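Uklow say Allon deal is close, but the numbers still don't add up

By Latrice Doucet
15th March

Uklow want everyone to believe that Allon is as good as back. The club put out a four-line statement this morning saying talks with Drevby over the winger's return were "at an advanced stage," and by lunchtime the team shop was taking orders for shirts with his name on them. What the statement left out was a fee, a contract length or any word from Drevby.

We have been here before. In January the same club described a loan move for the same player as a matter of hours. The window closed, Allon stayed where he was, and the explanation offered two days later was a paperwork problem that Drevby said they knew nothing about.

Allon has played 400 minutes this season, most of them off the bench, and has not completed a full match since his knee operation. Supporters remember the player who left, and it is easy to see why. He scored in both derbies that year and ran at defenders when the rest of the team had given up. Whether that player still exists is a fair question, and the club has shown no sign of asking it.

Then there is the matter of money. Uklow finished last year with wages unpaid for the month of January and have sold two starters to cover the gap. Saturday's home win drew 2321 people, up from 2084 for the match before, in a ground that needs a good deal more than that to break even. A popular name might bring some fans back for a week or two. It would not pay for itself on the gate.

Head coach Ojala was asked twice after training if he had requested the signing. He said he would be happy to work with any good player, then talked at length about set pieces.

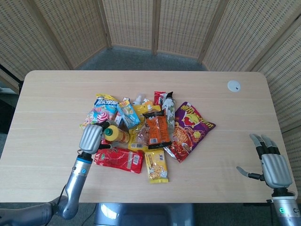 Eetu Eskola wrote to us that he has held a season ticket through two relegations and would still rather see the money go on a center back. He added that he had heard "advanced stage" so often he had stopped telling his son about it.

Drevby did not return calls on Thursday. Their coach named Allon in the squad for Sunday's away match, and the club's website still lists him among the players available for the spring cup.

Last updated: 6:40 p.m.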